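Online Livestock Markets – Handout 3: Regions and Listings

Hello again, everyone, and thank you for the good questions last time (I did read all the slips!). We're staying with Herdale this week, the practice market where each of you keeps a herd.

Every listing belongs to one region, and buyers browse their own region first. Gradel has 362 sellers, Villalobos has 100, so a goat posted in Villalobos has far less company on the page – and fewer people looking, too.
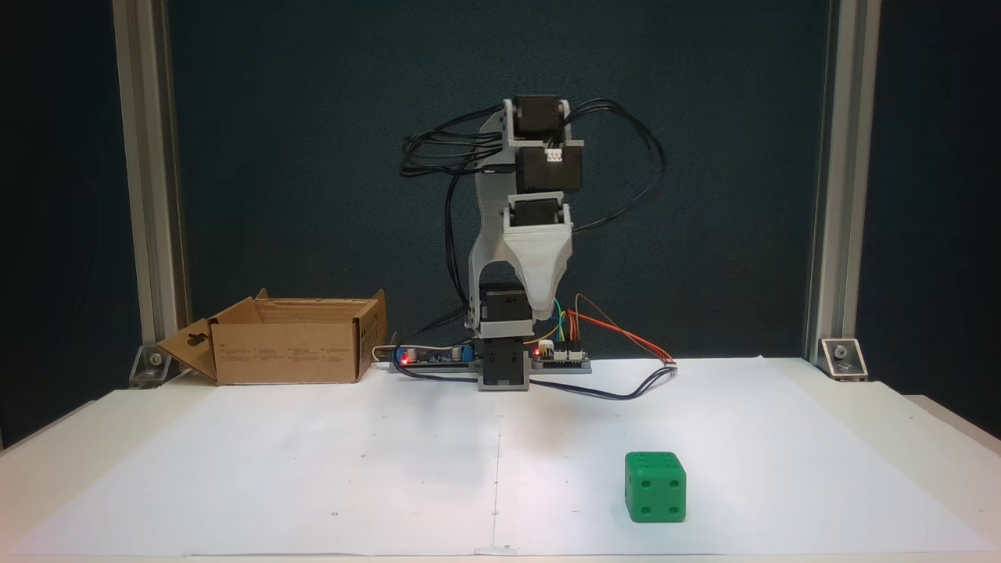

Fees and waiting times

A listing costs 3 credits and stays up until it's sold or you take it down. Please look through the sales table before you set a price. It has 2352 rows, which sounds like a lot, but you can sort it by breed and be done over a cup of coffee.
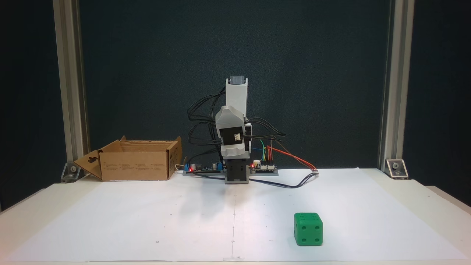 Once you've picked a price, write down why, even if it's only a line or two – we'll compare notes in class.

Comments (2)

goatmom: Can we move a listing to another region later?

fencepost: Yes, but you pay the fee again.

Related
Handout 2: Reading a Pedigree
Trilent Auction Exercise

We use cookies to remember your settings. OK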